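2019-01-16
Refrigerant line noise, Fladley house, second visit

Complaint is a knock in the cold water supply, worst in the early morning. Static pressure at the hose bib is steady on the gauge. Knock appears only when the washer valve closes. Closing the bathroom faucet by hand, fast or slow, does not trigger it. Arrestor at the washer is the Sial unit, fitted by the previous plumber, no date on the tag.

Logged at the washer tee for 900 seconds with the Podley transducer, 3000 samples per second. Spike on valve closure is clear, then a decaying ring of 18 cycles before it drops into the noise. Too many for a working arrestor.
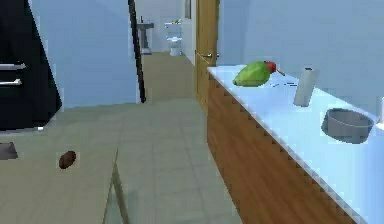
Jarmo Koskela: check the pipe clips before you blame the arrestor. A loose run will ring just as long, and the trace looks the same at the tee.

Fair. Clips checked under the hall run. Two loose, both tightened, log repeated. Ring now 29 cycles, so worse if anything — but the audible knock is lower. Do not understand this yet. Possibly the run was losing energy into the joist before.

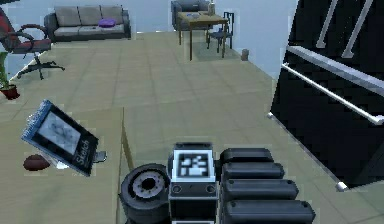
Next step is to isolate the arrestor and log with it out of circuit. If the trace does not change, the arrestor is dead and gets replaced. Need a half-inch cap and the short Prurkora adapter, the long one fouls the valve box.

Transducer zero drifted slightly between runs. Re-zero before each log from now on.

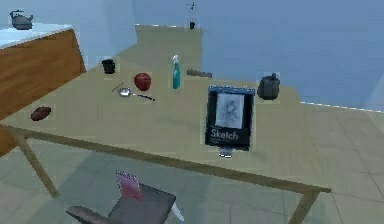 Fladley, table and kitchen side.

Return visit in February. Bring spare clips.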